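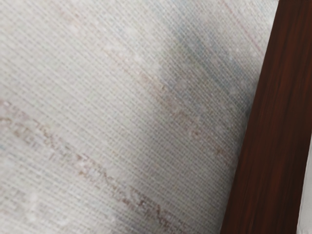 Stella Mugo

My neighbor Dennis Ndung'u paid extra for sheets last May because the package said 1347. He could not tell me 1347 what. Threads, presumably. Per square inch, presumably. He slept on them for a month and went back to the old ones, which he had bought so long ago that the label had washed blank.

I have been suspicious of thread count for years, and I would like more company. The idea sounds fair enough. You count the threads running one way, count the threads running the other way, and add them up. A tighter weave should feel smoother, up to a point. But there is only so much room in an inch of cloth, and once a number climbs past what plain weaving allows, somebody is counting differently. Usually they have twisted thin strands together into one yarn and counted every strand. The cloth has not changed. The arithmetic has.

I asked a clerk at Kinnear, the home store near my office, how her two most expensive sets differed. She read me both labels out loud. I asked which one would last longer and she said the higher one, "because it's higher." I don't blame her. Nobody had given her anything else to say.

What would I rather know? How long the cotton fibers are, for a start. Whether the cloth was coated with something that makes it silky in the store and is gone after a few trips through the washer. How much it shrinks. Gitau Okoth, who mended linens for a hotel before he retired, told me he never once looked at a thread count. He held a sheet up to the window, rubbed it between his fingers, and pulled on the hem.

Some readers will say this is a small thing to be cross about, and that people can spend their money how they like. Sure. But I notice the same trick on flashlights, vacuum cleaners and sunglasses — one big number, printed large, standing in for everything a buyer might want to ask. My guess is that it works because comparing two numbers feels like doing your homework.

Dennis still has the expensive set, folded in a closet. He says guests like them. I asked how many guests he has had since May, and he changed the subject.

We use cookies to improve your experience. By continuing to browse this site you agree to our use of cookies. Accept Manage preferences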